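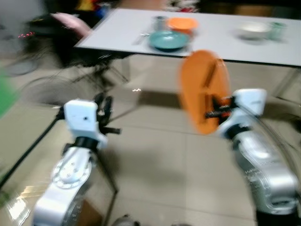

Two arms at the white table.

Section 3: Connecting the Kvam Surge Protector to a Subpanel

The Kvam is wired to its own two-pole breaker. Do not share the breaker with another circuit. Local code may call for a licensed electrician and a permit.

CAUTION: Turning off the subpanel main does not remove power from its line-side lugs. Shut off the feeder breaker in the main panel and lock it out before you start.

1. Remove the subpanel cover and test each bus bar with a meter. All readings must be zero.

2. Remove the knockout nearest the breaker you plan to use. Mount the Kvam with the locknut supplied.

3. Trim the leads as short as the layout allows, with no lead longer than 12 inches. Avoid coils and sharp bends.

4. Connect the white lead to the neutral bar and the green lead to the ground bar.

Note: In a subpanel these bars must stay separate. If you find a bonding screw or strap joining them, stop and have the wiring checked.

5. Connect the two black leads to the breaker terminals. Tighten to the torque printed on the breaker.

6. Refit the cover, then turn on the feeder breaker, the subpanel main and the Kvam breaker, in that order.

Both green lights should come on within three seconds. If one stays dark, turn off the Kvam breaker and look up code 327 in Section 5.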